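Are ridged plates really any better, or did I fall for it again?

February is when I usually talk myself into new dishes, and this year it was the Brodmont dinner plate. Pale glaze, faint rings all over the face, and a product page that says the rings "hide everyday wear." Hide it from whom? I have owned plates for a long time and I have never bought one that didn't claim something like that. 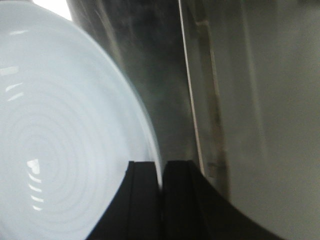

The Brodmont plate, rings and all.

I'll give it this much: it's a nice looking plate. The glossy finish throws the light back at you, and the rings are subtle enough that you forget them until you tilt it. What I don't buy is the part about hiding anything. My old Collholm plates had a swirl too, and after 101 trips through the dishwasher (my guess, not a lab result) the fork marks were plain to see.

Then there's the color. Is it white? Is it blue? The box says "Fludden mist," so no help there. 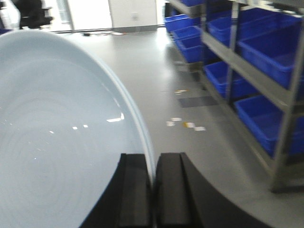

2 min read

Storage is my other gripe. A big plate wants to be held by the rim and set down flat, and everyone keeps telling me to stand mine up in bins instead. Blue plastic bins on gray metal shelving look very tidy, I admit. I've tried it at home with more than one kind of bin and I still went back to a plain stack with a paper towel between each plate - ugly, cheap, no chips so far.

Seok makes a felt divider for the same job. It costs more than the plate, so I'll pass.

Would I buy the Brodmont again? Maybe 2 of them, on sale. Not a set of 8. Ask me again once they've been through a few months of spaghetti.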